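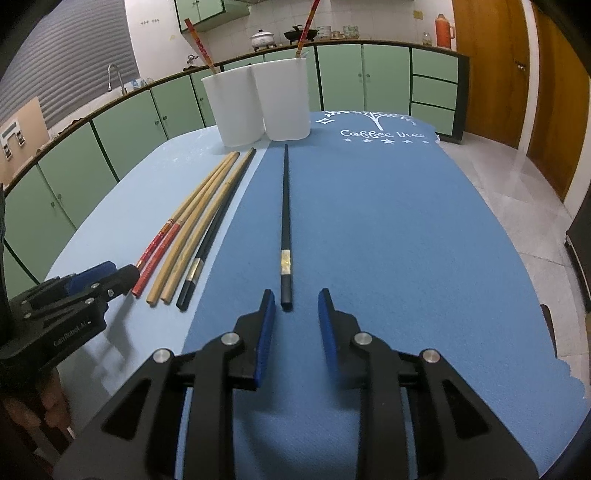
How much bigger than the table should a tablecloth be?

Measure the tabletop, then add twice the drop you want to both the length and the width. For a drop of 5 inches on every side, that's 10 extra inches each way.

Posted by Khairul Pelupessy

I love this topic, so forgive me for going on! My dining table is 67 inches long and I bought a cloth that's 115, which gives me 24 inches hanging at each end. It looks wonderful for a big holiday dinner, but your knees do get tangled in it. For every day I'd go way shorter -- just enough that it doesn't slide off when somebody leans. Also, wash cotton before you hem it. I hemmed my Skivmont one first and it came out of the dryer looking like a placemat. Still use it on the porch, though!

Dewanti Tjoa

Great answer above. One thing to add for rounded corners: a square-cut cloth hangs lower there, so pin it up and try sitting down before you decide. If the points bug you, lay the cloth on the table, chalk a line an even distance from the edge all the way around, and cut along that. So satisfying! I did mine in May and now want to do every table in the house.

Purba

mine is too short on one side and i just put that side against the wall

Fullero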